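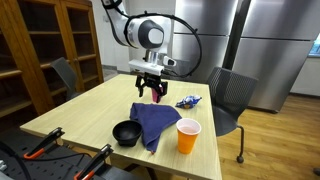

Votberg sets up robot arms for small jobs on tabletops and counters, and teaches the people on site how to run them. Our main product is the Trukbridge kit, which is an arm, a two-fingered gripper, a sensor module, the cables, the control software and two days with one of our staff. We test every kit on ordinary household things before it goes out. A crumpled cloth, a bowl, a cup with liquid in it and a snack wrapper on one table make a fair morning's work, and picking up something small and pink from between them is harder than it sounds. If the arm can work there, it will usually cope with a packing bench or a lab counter.

## Who we are

The company was started by Kęstutis Strazds, who had spent most of his working life repairing packaging machines. He kept meeting owners of small shops who wanted one dull job automated and were quoted for a full production line. He bought a secondhand arm, wrote his own setup notes for it and lent it to a bakery supply firm that needed paper liners moved from one tray to another. They kept it, and asked for a second one.

We are still a small company. Everyone who sells the kit has also installed it, and everyone who installs it takes a turn answering the support line. We don't have a separate sales team, so if you call on a day when we're all out on jobs you will get the answering machine. Leave a number and we will call back by the end of the next working day.

Our office and test rooms are in Dikdale, on the upper floor of the Sproģis building. Parking is in the rear lot. The freight elevator is for equipment only, so please use the stairs by the side door or ask us for the key to the small elevator.

## What we sell

### The Trukbridge kit

The kit is meant for picking up light objects and putting them somewhere else. It suits sorting, tray loading, sample handling and simple kitchen or lab tasks. It is sold complete. You supply a solid table or bench, a wall outlet and enough clear space for the arm to move.

The price includes:

- the arm, with a mounting plate for your bench
- gripper and bracket, fitted and adjusted before shipping
- sensor module and all cables
- a license for the control software, with no yearly fee
- 2 days of setup and training at your site
- 60 days of phone and email support

After the first 60 days you can buy support by the year or pay by the call. Most customers pay by the call.

### Table trials

A table trial is the best way to find out whether the kit is any use to you. You send us a box of the things you want handled, we lay them out the way you have them at your place, and we run the arm on them. You get a written report with the pick results for each item, the settings we used, and our opinion on whether you should go ahead.

Last year we ran 3218 trial picks for customers. Some of those trials ended with us telling the customer to leave the job to a person. Thin plastic film is still a problem for us, and so is anything that changes shape a lot when it's squeezed. Cloth can be done, but it is slow, and we would want to see your cloth before promising anything.

The trial fee is $287 and comes off the price of the kit if you order one. Your items are sent back at our cost unless they are food, which we throw out.

### Training and refresher days

New staff can come to Dikdale for a refresher day or we can go to them. The day covers starting and stopping the arm, teaching it a new position, changing the gripper fingers, routing the cable so it doesn't snag, and what to do when it drops something. No programming experience is needed. People who already write code may want the longer session on the software interface, which we run when there are enough names on the list.

## How we work

An order usually starts with a phone call. We will ask what you want moved, how heavy the heaviest piece is, how fast it needs to go and who will be standing nearby. Speed is where most inquiries end. The Trukbridge is not a fast system, and a job that needs a part moved every second should go to a different supplier. We keep a list of firms that do that kind of work and are happy to pass on a name.

If the job sounds possible, we suggest a trial. If the trial goes well, one of us visits to measure the bench and look at the room. We then agree on a price in writing. The price does not change after that unless you change the job.

Each kit is assembled and run in our own test rooms before it is packed. The person who tested it signs the sheet in the lid of the case, and that is the person to ask for if something seems wrong during the first few weeks.

Safety checks are done again at your site. The arm will not be handed over until the people who work beside it have been shown the stop button and have used it themselves. We ask them to sign for this. A risk assessment for your workplace is your responsibility, though we can give you our notes to start from.

## Visiting us

You are welcome to come and see the arm working. Visits are by appointment and take an hour or so. Bring a few of your own items if you can carry them, and we'll put them on the table.

Refresher days in Dikdale start up again in May. Please tell us how many people you are sending and whether they have used the arm before.

Page last updated 29 April 2024.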